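Fledar: open-day kitchen recordings

Data card, revision 3
Maintainer: Illia Kravets
Annotation and release: Oksana Antoniuk

Summary

Fledar is a set of 301 episodes recorded during the September open day at the Weltinon lab in Forkau. Visitors gave spoken requests to an operator, who then teleoperated a single arm over a kitchen stove. Each episode holds one request and one attempt. The set was collected to study how people who do not work with robots phrase short kitchen tasks.

Contents

episodes/ one folder per attempt
requests.csv transcribed request, language tag, session
outcome.csv operator label: done, partial, abandoned
views/ still images from the two camera positions

Request audio is not released. Transcripts were checked against the audio by a second annotator before the audio was deleted.

Setup

One Franka Emika arm on an aluminum extrusion frame next to a gas range. Parallel-jaw gripper, stock mount. The burners were disabled at the supply for the whole day. Objects were kept on or near the cooktop: saucepan, pot lid, plastic cup, blue bowl, glass vessel with black handle, bottle with green contents. The coffee maker stayed on the counter and is a fixed item. Requests involving it were recorded but marked out_of_scope.

Sessions

There were 2 sessions, morning and afternoon. The layout was not reset to a template between visitors. The operator cleared the gripper and left objects where the last attempt ended, so start states vary and should not be treated as samples from a designed distribution. Session 2 started late after a controller restart. The first 3 folders of that session have no joint torque stream.

Labels

"done" means the operator judged the request fulfilled as spoken. "partial" covers any request with more than one step where at least one step was completed. Disagreements between operator and annotator are kept in the notes column and were not resolved.

Known problems

Glass and polished steel give poor depth returns. Mask these regions or use color only.
The words "pot" and "pan" are used interchangeably in the transcripts. Object tags follow the Kravchuk vocabulary, which has a single entry for both.
Visitors heard each other's requests while waiting. Expect repeated phrasing within a session.
Timestamps are lab-local and are not synchronized across the two cameras to better than one video sample.

Views 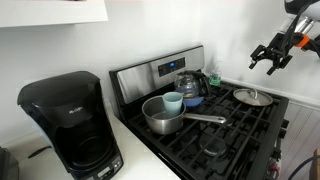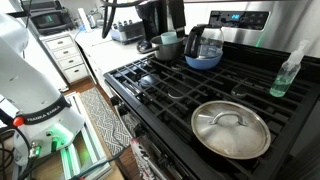 Stove workspace from the two camera positions, Fledar open-day set. The arm enters at upper right in the first view and stands at left in the second.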